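Villa Breakfast Buffet FAQ

When does the hot food come out?
The pots go on at 7 and stay on until 10:30. Come early for the chilaquiles, they're so good!

How does it stay warm?
The white chafing pots sit on induction panels set right into the counter, so there's no flame and no fuel smell. We love this setup!

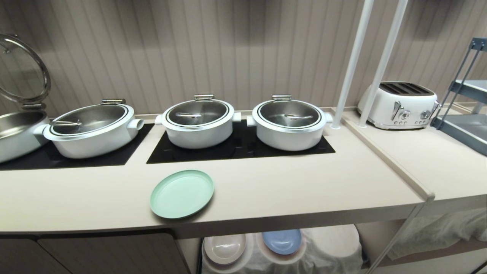
Can I go back for seconds?
Please do! Just close the lid after you serve yourself.

Can you seat a group?
Up to 16 at one table. Ask for Soledad Ponce.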